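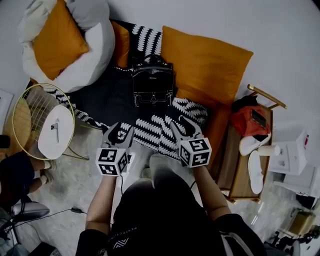
I started writing down our family's blanket and quilt patterns because my aunt's notebook was falling apart, and it got out of hand from there. Pleta is the result: a plain-text collection of 794 repeat patterns for woven, knitted and pieced blankets, all in one format, all small enough to read with your own eyes. Most of them are two-color, partly because those are the easiest to chart and partly because I just like them. A black-and-white patterned blanket on a grey concrete floor is pretty much my idea of good decorating, and if that's yours too, start in the `two-color` folder and don't come out for a while.

## What's in the folders

- `two-color/` — the big one, everything that works with one dark and one light yarn or fabric
- `borders/` — edges and corners, including the corners that never line up (more on that below)
- `stripes/` — mostly Su-bin Kwak's, and she is very serious about stripes
- `bouvier/` — the patterns from the Bouvier notebook, kept separate for reasons I'll get to
- `odd/` — things I couldn't file

Each pattern is one text file. The top few lines give the name, the width of the repeat, the height of the repeat, and who sent it. Then there's a blank line and then the chart. `X` is dark, `.` is light. So a tiny one looks like this:

```
name: little steps
width: 4
height: 4
from: Sowmya Annamalai

XX..
.XX.
..XX
X..X
```

Read from the bottom up if you knit, top down if you weave or piece. I know. I tried to pick one direction and got 15 emails, so now it's your problem.

## Sizes

The widest repeat in here is 160 stitches, a monster with deer on it, and I would not begin there. Anything under 24 wide is friendly. If you're making a lap blanket in worsted yarn, cast on a multiple of the repeat plus two edge stitches on each side and you'll be fine. For piecing I use squares cut at two and a half inches, but the charts don't care what size your squares are.

Please swatch! I skipped it on the first blanket I made from this collection and ended up with something the shape of a door.

## The Bouvier notebook

Sandrine Aubert lent me a notebook of weaving drafts with "Bouvier" written inside the cover and no other clue about who that was. It has 85 patterns in it, all in pencil, some rubbed nearly off the page. Marcelle Barbier helped me chart them over one very long January, and we disagreed about a lot of squares. Where we couldn't settle it, the file has a line that says `unsure: yes` and a note about which rows. I kept these apart so you know what you're getting. If you weave one and it looks wrong in the third or fourth row, it's probably us and not you.

## Known problems

- Corners in `borders/` are charted for the bottom right only. Flip them yourself for the other three. I have started doing this properly and gotten bored twice.
- "Skunilus" is in here under two names. Faustine Vasseur calls it Skunilus and Su-bin calls it broken ladder, and they're the same pattern shifted over by one stitch. I'm leaving both in until they talk to each other.
- A few files in `odd/` use `o` for a third color. The little chart viewer chokes on that and draws it as light.
- The spelling of "herringbone" varies. Sorry.

## The viewer

There's a script called `vatisier.py` that prints a chart repeated four times across and four times down, so you can see how the edges meet before you commit a winter to it. Run it with the file name after it:

```
python vatisier.py two-color/little-steps.txt
```

Add `--swap` to trade dark for light. I use this all the time — some patterns look muddy one way and great the other, and I can't ever guess which.

## Sending me patterns

Yes please. Text file, same format, your name or "anon" in the `from` line. If it came from your grandmother, say so, and tell me where she lived if you don't mind sharing. Don't send anything out of a book or a magazine that's still being sold.

## License

Make anything you like from these, and sell the blankets too. If you copy the charts themselves into something else, keep the `from` lines in.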